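Starkulell
A novel by Živko Nikolovski
Paperback, 400 pages
Publisher: Alvarado

When Rerna Holt comes back to the lake town of Nerkberg, she means to stay five days. Her father has died and left her a house she never liked and a locked room full of other people's letters. The town clerk wants the house cleared by the end of August. Her brother wants it sold. Rerna wants to know why 15 of the letters are addressed to a woman named Starkulell, a name that appears in no phone book, church register or grave list in the county.

Starkulell is the second novel by Živko Nikolovski, and it has more plot than the first. Readers who liked the slow winter chapters of his debut will find a few of those here, mostly in the middle section, when the ferry stops running and Rerna is stuck in the house with the letters and a neighbor who talks too much. The rest moves quickly. The chapters are short and most of them end on a letter.
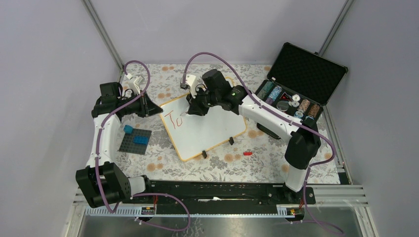 Two white robot arms at a table with a whiteboard.

The story is told in two parts. The first follows Rerna over her stay in the house. The second goes back 40 years to the summer the letters were written and is told by the postmaster, who read more of them than he should have. The two parts meet in the last chapter. A family tree is printed at the front, and it is best left alone until you have finished part one, as it gives away a marriage.

From the opening chapter:

"The key was where he had always kept it, on the nail behind the stove. I had told the clerk there was no key. I had believed it when I said it. I put the key in my coat pocket and went to look at the boat instead, and it was dark before I went upstairs."

About the author

Živko Nikolovski worked as a surveyor before he began to write full time. He wrote most of Starkulell in a rented room over a hardware store, in longhand, and cut more than 40 pages from the final draft. He is at work on a third book, which is also set in Nerkberg but has none of the same characters.

Product details

Format: Paperback with flaps
Pages: 400
Language: English
Publication date: 29/02/2024
Also available as: Hardcover, e-book
Reading group guide: Included at the back, 15 questions

Orders and returns

In-stock copies ship within five business days. Unread copies in good condition can be returned within 40 days with the packing slip. E-books cannot be returned once downloaded. Book clubs ordering 15 or more copies should write to the sales desk before ordering, as the discount cannot be added later.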